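Last updated: 2023-12-16
Filed under: Help Desk > Streaming & Apps > Celebrity News Alerts

Ticket: Alerts arriving late, and for the wrong celebrities
Status: Waiting on member

Original message from member

Hi there! First off, I love the Prevelari app and I've had it on my phone since July, so please don't take this as a complaint, more of a cry for help. I follow 15 people on it, mostly actors and a couple of singers, and up until last week I got a nice little ping whenever there was a story about an engagement, a breakup, a baby, all the good stuff. Now the pings come hours late. My sister texted me about a wedding before the app did, and she doesn't even like this stuff! On top of that I'm getting stories about people I have never followed, including a whole string of them from a dating show I've never watched. I've turned the phone off and on. I deleted the app and put it back. Same thing. I pay for the Plus plan, if that matters.

Reply from support

Hello, and thank you for such a kind note, even with the trouble you're having. I'm sorry your sister beat us to a wedding. That stings a little over here too.

I took a look at your account and I think there are two separate things going on, so let me go through them one at a time. The late alerts first. Your delivery setting is on "Evening Digest," and that one holds everything back and sends it in a bunch after dinner. A lot of members had theirs flipped over when they took the last update, so please don't think you pressed something by mistake. To change it, open Settings, tap Alerts, tap Delivery, and pick "Right Away." Then close the app all the way and open it again.

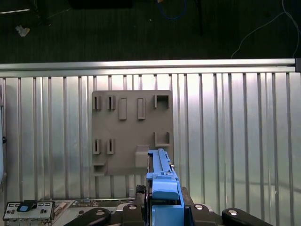
The stories about strangers are a bit more of a puzzle. When you follow somebody, the app also offers to follow their "circle," meaning exes, co-stars, new partners and so on. I can see that six of your follows have Circle switched on, and one of those is an actor who did a guest spot on Canotau, so I suspect that's how the whole dating show came along for the ride. Go to My People, tap each name, and slide Circle to off for anybody whose friends you don't care to hear about. You can leave it on for the ones you do - I keep it on for a few of mine, I'll admit.

Give it a day and let me know how it goes, would you?

Member

Okay, so the late part is SO much better. I had an alert this morning within 10 minutes of the story going up. But the Canotau people are still there! Circle is off for everyone, I checked twice.

Reply from support

Oh, good news on the first half, and thank you for checking so carefully. I dug around some more and found an old import from Flakoden, the fan club site. If you ever signed in to Prevelari with your Flakoden login, it brought your fan club list over as a hidden set of follows, and turning Circle off doesn't touch those. Yours has the Canotau cast page in it, along with the Kuhlmann gossip column, so you may have been seeing those headlines too.

Please try this when you have a minute:

1. Open Settings and tap Linked Accounts.
2. Tap Flakoden, then "Remove imported follows."
3. Leave the login itself linked, or you'll lose your saved stories.
4. Pull down on the My People page to refresh it.

Your own 15 should stay just as they are. If anyone goes missing from the list, write back before you add them again and I'll restore them from my side, so your saved stories stay attached. I'll keep this ticket open for you in the meantime.

Contact Member Support | © 2023 Prevelari | Back to top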